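Topic: Flisteo "reading level" labels on kids' series books, worth anything?

pagecreased
Our middle school library is switching to Flisteo for ordering and every series paperback now shows up with a "reluctant reader match" score on it. I have a seventh grader who will read exactly one kind of book, short ones with a kid on a team who has a problem, and the scores make no sense to me. Two books from the same Sirar series, same author, same page count give or take, and one is a 300 and the other is a 260. What is that measuring? I asked at the desk and was told higher is "more engaging." Engaging to whom?

tallstack_ohio
It's measuring what the publisher paid for. I'm only half kidding. Sirar's own catalog had those numbers on it before Flisteo ever launched, so somebody is copying from somebody.

mrs_quill
Not fair, I think. I teach sixth grade and I've used the scores since December. They're rough, sure, but for a kid who has never finished a book it helps me get down to a short pile. My lowest group picked from the high scores and most of them finished.

pagecreased
Most of them finished compared to what? Did you have a group picking from the low scores?

mrs_quill
No, I had a classroom with kids in it.

tallstack_ohio
OK but that's the whole question. If you hand a kid a thin paperback with a soccer ball on the cover and give him class time, he's going to finish a fair number of those no matter what sticker is on it.

drybindery
I used to do copy for series fiction (not Sirar, and no, I won't say who). The way it went with us, the score came off a sample of the text. First chapter, sometimes the first two. Sentence length, how much dialogue, how soon something happens. So if book four opens with the kid on the bench thinking about his grandfather and book five opens in the middle of a game, book five wins. The rest of the book could be a phone directory.

That would explain a 40 point gap inside one series. I don't know that Flisteo does it the same way. I'd be surprised if they did it any better.

pagecreased
That fits, kind of. The 260 is the one that starts slow. It's also the one my son read twice.

inkandoatmeal
I'm going to stick up for reading whatever is lying around. We keep a basket of series books in the downstairs bathroom and I've never looked up a score in my life.
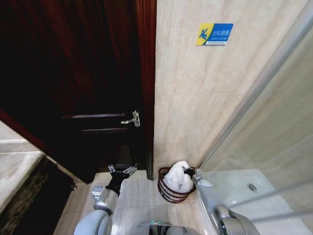

Downstairs bath, new tile next to the old door

My two have gone through the whole Bautista baseball set in there, out of order, and couldn't tell you which one was supposed to be the easy one.

tallstack_ohio
Nice tile. I don't buy the argument though. You have two kids who already read. pagecreased has one who mostly doesn't.

inkandoatmeal
One of mine didn't until he was eleven! He started with the back covers. Then he wanted to know if the back covers were lying, and they usually were. "He'll have to choose between his team and his dreams" and then the two things are a week apart and he does both.

drybindery
I wrote that back cover. I wrote it maybe thirty times.

corkboard77
Can we get back to the score for a second. I pulled the list our district got, 1,215 titles, and sorted it. A whole lot of them sit at exactly 300. I can see a formula giving you a bunch of ties, but that many on one round number looks to me like a cap or a default. If it's a default it means nobody scored those books at all.

mrs_quill
Or 300 is the top of the scale and the list is made up of books they think are good for this purpose. You'd expect a pile at the top.

corkboard77
Then why is the Ukico chess series at 300? All nine of them. I've read two and they're fine, but there are full pages of move notation in there. No sentence-length formula is going to love that.

pagecreased
Does the scale have a top? The sheet we were given says "scores begin at 100" and then nothing about where they end.

mrs_quill
I assumed. I'll ask our rep.

tallstack_ohio
Prediction, the rep says it's proprietary.

mrs_quill
Rep says the method is proprietary but the scale "has room to grow." So I don't know what to do with that. I'm still going to use it for first picks, because I need some way of getting from a wall of books to around ten. I'll stop telling parents it means anything about the kid.

pagecreased
I can live with that. I asked our librarian if the number could come off the spine label at least, since the kids have started comparing. She's thinking about it. Meanwhile, does anybody know if there's a book seven in the Sirar soccer ones? The catalog goes from six to eight.

drybindery
Check under the old series title. They renamed it partway through and seven got stranded.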